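Home > News > Trade and Investment

Cosgrove simplifies registration for foreign investors

The Cosgrove Office of Trade and Investment has adopted a single registration procedure for foreign companies seeking to set up operations in the district. The new rules replace separate filings for land use, tax status and currency accounts, and they apply to all applications received after the date of publication.

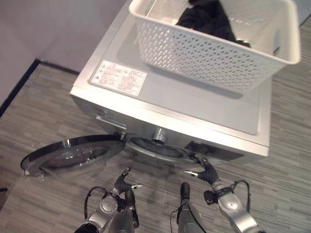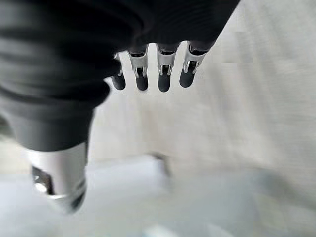 COSGROVE, 8th April

Under the new procedure, an investor will submit one file and receive a decision within 122 days. The Office received 206 applications from foreign companies under the previous rules, and many applicants reported long delays in opening accounts through which profits could be sent abroad.

"Companies told us that they could accept our tax rates but could not plan around our paperwork," said Rosalie Ammann, director of the Office. "The new procedure sets a deadline for us as well as for them."

The minimum capital requirement has been lowered for firms that form a joint venture with a local partner. Fully foreign-owned firms remain subject to the existing minimum. Restrictions on the purchase of farmland are unchanged.

Drolleo, a food processing company, and Zeltix, which makes electrical parts, are the first two firms to file under the new rules. Both plan to build in the industrial zone at Pesville. The Office expects the projects to create 700 jobs if they are approved.

Nélida Barrientos, an economist who advised on the reform, said that access to foreign currency would remain the main concern for exporters. She called for the central authorities to publish clear rules on transfers before the next budget is presented in November.

Application forms and a guide to the required documents are available from the Office on request. Files already under review will be handled under the previous rules unless the applicant asks in writing for a transfer.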